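Speaker notes: House rules for the two-arm table
Waltitz workshop day, Sunday, second talk. Planned time 20 minutes.

Start slowly. Say good morning and thank the Ernside team for the room.
Say first: these rules are ours. They do not replace the safety standard, they come after it.
Show the table and leave time to look.
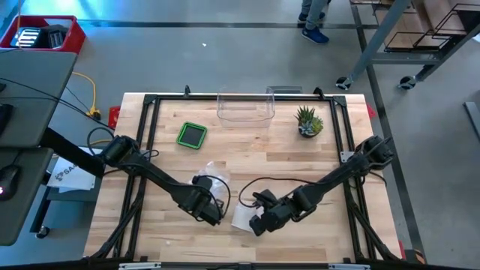
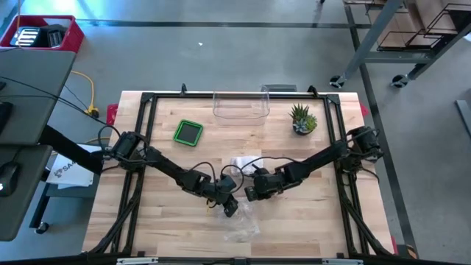
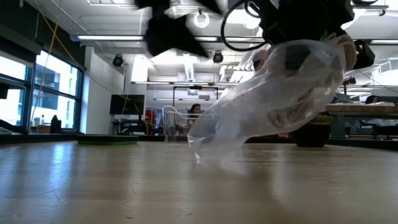 Two arms, one wooden tabletop, one clear plastic bag.

Rule 1. The bag is a part
Clear film is difficult for the cameras. In Damasceno we write it in the parts list, with its own line, same as the tray.
Speed with film on the table: 40 percent, also for a short test.

Rule 2. Where the two grippers meet
Only one arm may enter the middle first. The program must say which one. Point to the second picture, grippers close together.

Rule 3. Cables
Check the loops before each shift, with the arms stopped. Write your initials in the log.

If there is a question about full speed, answer: 80 percent is our limit, and only without film.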